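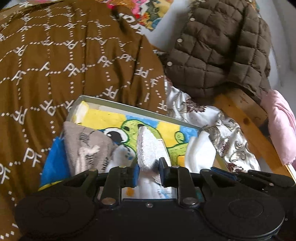
Towels go in last and come out first, according to Kalliopi Spahić, who would sooner refold a whole box than dig through one. The steps in this section follow that order.

4.2 Packing the shallow box

Before you start, wash and fully dry all cloths. Clear a flat surface on both sides of the box so the larger pieces can wait there.

1. Line the bottom with paper. A child's drawing is fine. Lay it colour side up and press it into the corners.

2. Put small firm items, such as sponges, in a corner against the rim.

3. Fold fleece pieces in half and lay them along one side. They may overlap the liner.

4. Fold the towel lengthwise, then stand the fold upright near the centre. Terry cloth springs back, so don't flatten it.

5. Tuck in any loose ends of fabric before fitting the Hestia lid.

Note: Satin slides off a stack. Keep it beside the box until everything else is in, or pack it on its own - a flat Gisar sleeve works well.

Caution: Metal rims can snag looped fabric. Lift towels straight up by the fold and never drag them across the edge.

Caution: Crayon and oil pastel rub off on light-coloured cloth. If the liner is a drawing, put a plain sheet over it when the box will be stored for more than 24 hours.

4.3 Weight and stacking

Do not load a box past 5 kg. Stack full boxes on a shelf no deeper than the box itself, with the labels facing out. Check stored fleece every June and air it for 10 minutes before repacking.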